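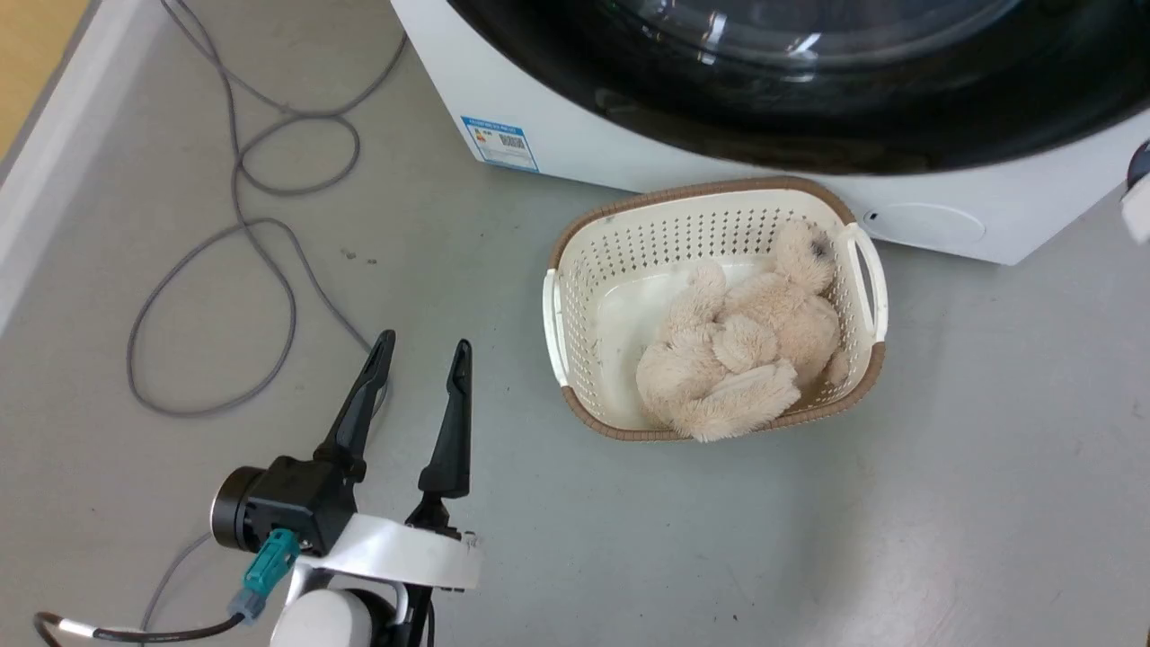

Laundry basket by the washer

Where do I start with Prakix?

My library just got the Prakix comics in, and I can't tell if the Drorkano one-shot comes before issue 4 or after it. I don't want spoilers!

Dreltis
Read the first six issues straight through, then Drorkano. It came out in June but it's set later – the big reveal in issue 6 falls flat if you already know who the ferryman is. I did it backwards and I'm still mad at myself.

inkpot21
just get the omnibus, its over 500 pages and everything is in order

Öztürkmen
The omnibus skips the backup stories, though, and those are my favorite part (the moth one!). I'd borrow the singles if your library has them.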